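Workik 60 bench vise: long-term review
By Manee Kongkaew

The Workik 60 is a small clamp-on bench vise for model making, fine woodworking and light metal work. The number refers to the jaw width in millimeters. I bought mine at full retail price in October and have used it most evenings since, mainly for filing brass, drilling small printed brackets and holding hardwood strips while I cut joints in them.

It replaced a Klinhom vise of the same jaw width that I had owned for nine years. The Klinhom is still usable, but its screw has enough backlash that the handle turns a good part of a revolution before the jaw moves. I mention it because most of my comparisons are against that tool in its worn state, and a new one would do better.

Construction

The body is cast iron with a gray powder coat. The slide is a machined steel bar of rectangular section running in a milled channel, with an adjustable brass gib on the left side. Most vises at this price have no gib and rely on casting tolerance, so they rock when the jaw is more than half open. With the gib set correctly, I could not feel any lift in the moving jaw up to its full opening.

The gib was not set correctly when the vise arrived. Both adjusting screws were loose and one locknut was missing its washer. Setting it took a few minutes with a small hex key, which is not supplied. The printed sheet in the box shows the screws in the exploded drawing but does not say what they are for.

The lead screw is a trapezoidal thread, cleanly cut, with a thrust washer behind the handle boss. There is no quick release. Opening the jaw from closed to full takes more turns than I would like, and anyone who moves constantly between thin sheet and thick stock will find it slow.

Jaws

Two sets are included: smooth ground steel and a softer set faced in urethane. The steel jaws are held by countersunk screws and came up parallel when I closed them on a feeler gauge at either end. The lower edges were sharp enough to mark pine, and I broke them with a few strokes of 400 grit paper on a flat block.

The urethane jaws are less convincing. They hold finished wood without marking it, but they compress unevenly if the workpiece sits to one side, and the part then rotates under a light side load. A packing piece of equal thickness on the other side fixes this. The adhesive on one face had begun to let go at the corner by the end of winter. I reattached it with contact cement and it has stayed put.

Neither set has a vertical groove for round stock. Klinhom cuts one as standard. I made my own insert from a scrap of aluminum angle, and it works, but it has to be held in place while the jaw closes.
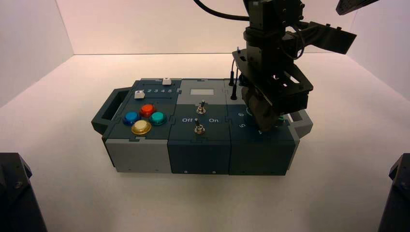
Page last changed: 9 May 2020

Clamping to the bench

The clamp is the part of the design I would change first. The lower pad is a pressed steel disc on a ball end, and it is small for the force the screw can apply. On a softwood bench it left a ring on the underside the first time I tightened it. A square of hardboard between the pad and the bench prevents that and also stops the pad from creeping.

Under a file, pushing away from the body, the vise does not move. Under a side load it will, slowly, if the bench top is smooth or waxed. I had it slew on a melamine-faced top while sawing brass bar. A sheet of thin rubber under the base cured it. The base also has two bolt holes, and if you have a permanent place for the vise I suggest using them and putting the clamp in a drawer.

The bolt holes are not slotted, so there is no room for error when drilling the bench. Use the base itself as the template. The paper template packed with mine had been printed slightly under size.

Swivel and tilt

The head rotates on the base and locks with a side lever. It can be set at any angle, with no detents, and the printed scale is good enough for returning to a rough position and nothing finer. The lock is firm. I have leaned on it harder than I should have and it did not slip.

There is no tilt. Mondton sells a vise with a ball joint that does tilt, and I used a borrowed one for 2 weeks before buying the Workik. The ball joint is pleasant for soldering and painting, but it gives way under any real filing pressure. If your work is mostly assembly and paint, the Mondton is the better choice. For cutting and filing it is not close.

Noise and finish

A loose handle bar is a small matter until you work in a room next to someone sleeping. The sliding bar on this vise drops through its boss with a loud click at every half turn. Two rubber O-rings, one inside each end cap, made it quiet. The end caps are threaded and come off by hand.

The powder coat has chipped at the front edge of the anvil pad, where I sometimes set rivets. The pad is flat but small, and the maker does not rate it for hammering, so I count that as my doing. No rust has appeared on the slide. I wipe it with light machine oil once a month — more often in humid weather.

Spares

Replacement jaws and gib screws are listed by Fundeo, the only dealer I have found that carries parts for this model. My order for the missing washer and a spare set of urethane faces was filled correctly. The lead screw is not listed. I asked Fundeo whether it could be ordered and was told that it is sold only with the complete sliding jaw, at a price close to that of a new vise.

Verdict

Good: rigid slide with a real gib, accurate steel jaws, strong swivel lock.

Bad: careless assembly, undersized clamp pad, weak adhesive on the soft jaws, no groove for round stock.

I would buy it again for a bench where it can be bolted down. As a clamp-on tool that gets put away each night it is merely adequate, and the old Klinhom is quicker to mount. Check the gib screws before first use, and look for the second locknut washer in the bottom of the bag before you write to the dealer.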